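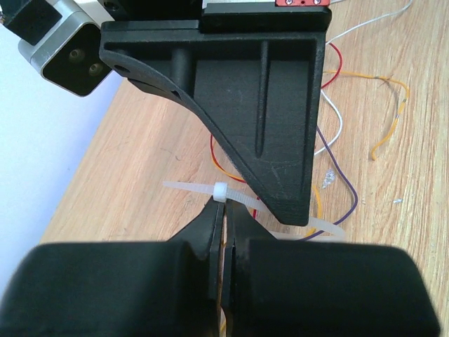

Cable ties are harder to teach than almost anything else on the list at Culodum. The company, which has two rooms above a print shop in Stockdale, collects examples for learning systems: thousands of short recordings of a robot arm doing one small job, each one steered by a person. A program then studies the recordings and tries to do the job alone. For the past few weeks the job has been wiring. A white plastic tie lies across the gap between two black fingertips, its square locking head just above them and its long tail running under a black bracket, with colored wires curling over the wooden tabletop on either side. The view is from a small camera at the wrist of the arm, and it is one of the views the learning program gets.

Silvan Sutter runs the wiring work. He trained as an electrician and spent years building control cabinets before he moved to robots, and he still talks about the task the way an electrician would. A tie has to be picked up near the head. It has to be turned so the teeth face the right way. The tail goes around the bundle, into the slot and through, and then it gets pulled.

"I could write those steps on a card for an apprentice," he says. "The arm has no use for the card. It needs to see the thing done, and it needs to see it done from a lot of bad starting positions."

The order for the wiring set came from Delico, a maker of small appliances that wants to know whether the last stage of its assembly line can be handled by arms. The contract calls for 3000 usable examples. One example lasts 45 seconds on a good run and a good deal longer on a poor one. Poor runs are kept as long as the operator recovers and finishes. A run in which the tie is dropped and picked up again is worth having, Sutter says, and he would like more of them than he gets. Operators become skilled quickly, and skilled operators stop making the mistakes the program needs to learn its way out of.

The operators sit across the room from the arm, each with a pair of handles that pass on the movement of their hands. New people start on blocks and cups. They move to rope after that, then to wires, and only then to ties. The training takes 18 days. Some ask to go back to the cups.

The difficulty is easy to understand after a few minutes at the handles. I tried it on a spare station and spent most of my turn chasing one tie along the table. The handles give no sense of touch. In your own fingers you know at once that a strip of plastic is starting to twist. At the handles you have only the picture, and a translucent tie against pale wood does not stand out much. I closed the fingers on air several times. When I did get hold of it I had it by the tail, which counts as a failed grasp under the house rules, though Sutter left the recording running and told me to keep going.

The rules take up a single sheet taped beside each screen. An operator may stop to think, but for no more than 2 seconds, or the program may learn to stop as well. The fingers have to open fully before each approach. If a wire is in the way it is moved aside first, as a separate action, and the tie comes after. The table is rearranged between runs, and operators are told not to tidy it.

This last rule caused some trouble early on. The first batch of recordings went to Delico in good order, and the trained program did well on the test bench in Stockdale. It did badly at the plant. The operators had been laying the wires out in neat, parallel lines before each run, out of habit, and the program had only ever met neat wires. The batch was thrown out. Since then the layouts have come from a tool called Pindel, written in the office, which shows a rough sketch of where things should go and changes it every time. Sutter describes Pindel as a machine for making a mess. The lighting is changed too, and the blinds go up and down through the day.

After recording comes the checking. Every run is watched at double speed by someone other than the person who made it. The checker marks the moment of the grasp, the moment the tail enters the head and the moment the tie is tight. Runs that cannot be marked are put in a separate folder. Often the cause is the view: from the wrist, a bracket or one of the fingers can cover the very thing the checker needs to see. A second camera on a stand covers most of these cases – it looks in from the side and catches the slot when the wrist camera can't.

Whether the program will be good enough for the plant is still open. In the latest round of tests it picked up the tie reliably and brought the tail to the head most of the time. Threading remains weak. It pushes the tail against the edge of the slot and keeps pushing, where a person would back off and come in again at a slightly different angle. Sutter has asked the operators to record that one movement by itself, starting with the tail already jammed. They began on it this week.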